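Slide 1 – Ripening and ethylene in mixed storage
Kiran Mathur, Bistthorpe. Start at the definitions and skip the biography.

Climacteric fruit keeps ripening after harvest. Tomatoes, bananas and apples belong here. Citrus does not: a mandarin picked sour stays sour. 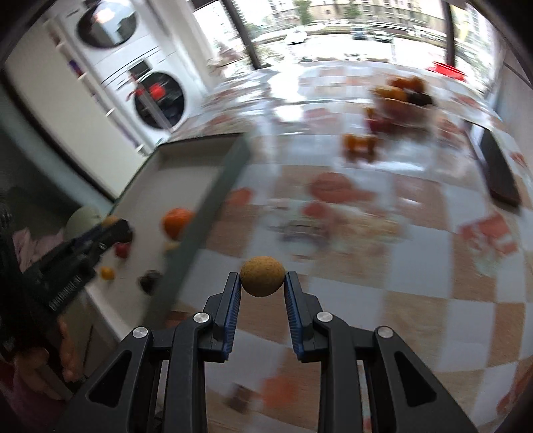 Ethylene is the signal. It is active at very low concentrations and it moves freely between open crates. Mention the Drernholm store – 700 crates, 2 rooms, one shared air return. Pause for questions on airflow.

Slide 2 – What to keep apart
Tomatoes lose flavor in the cold, so hold them at room temperature until ripe. Mandarins keep longer in the refrigerator. Ethylene will not sweeten citrus, but it does break down the green in the peel. Color is therefore a poor guide to eating quality.
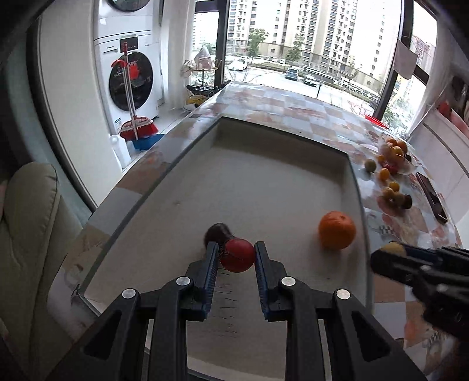
Slide 3 – Uten trial, August
Vents opened for 40 minutes each morning. State the method before the results. The Ho filters were fitted in one room only – say so early, someone always asks. Hand over the data sheet, then go to slide 4.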